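Gift shop news from Stukoscombe, November 2020

I'm so pleased to tell you that Prosano has put its Christmas gift boxes on sale early this year! I've had a peek at the list and there are 16 to pick from, starting at £13 for the little tea and biscuits one. 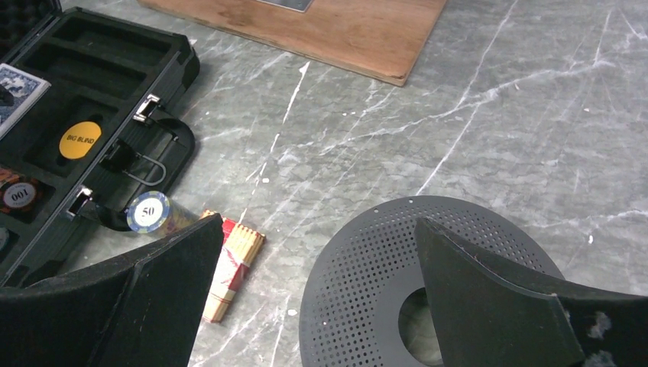

My favourite is the bath set (£19, and it comes with a handwritten tag), which I'm sending to both my aunts.

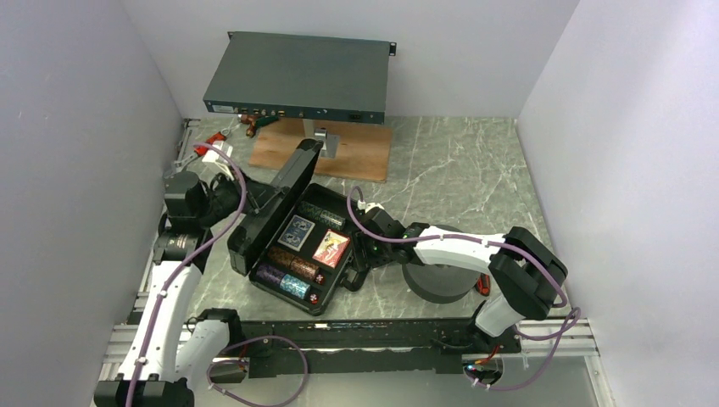 Orders for Plonstead go out by van, everyone else gets theirs by post, and last posting is the week before Christmas.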